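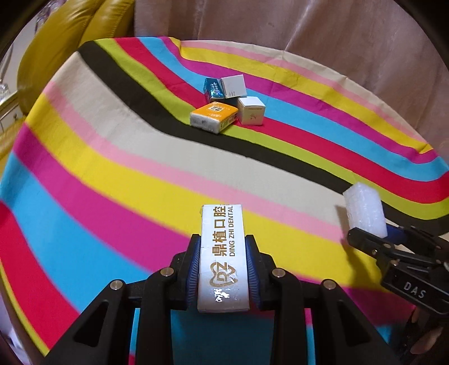

Meletti Perception and Planning: Frequently Asked Questions

Home / Docs / FAQ

What does Meletti do?
It takes recordings from hand-held grippers, works out where each gripper was over time, and turns the result into training episodes for a grasping policy. It doesn't drive a robot. Use Tasach or your own controller for that.

Do I need a plain table cover?
No. The tracker follows corners and edges, so stripes and printed cloth usually give it more to work with. A smooth white sheet is the harder case. If the cloth slides while you record, split the episode at that point.

Why does my gripper width jump when I hold a shiny box?
Glare on glossy packaging can be mistaken for a finger edge. Set width_filter to "median" and run the width step again. You don't have to repeat the tracking step.

Can it handle bubble wrap and other clear packing?
Partly. The policy can learn to grasp it, but depth estimates on see-through material are poor. We turn depth off for those items.

Can I record with both hands?
Yes, up to 2 grippers per episode. Start both recordings before you pick anything up. The sync tool lines them up afterward and writes the offset to sync.log.

How many episodes do I need?
Our box and packet model was trained on 2000. For one new object added to that model, Rodica Coman used 232 and was happy with the result.

What does error 43 mean?
The tracker lost its position and couldn't recover. Most often the gripper moved too fast or came too close to a blank surface. Trim the bad part or record again.

Does the planner know about the other arm?
Since the November release, yes. Older configs need arm_check set to true.

Who do I contact about bugs?
Ksawery Gajewski looks after the tracker and Alina Vlad the planner. Attach the log and the config file.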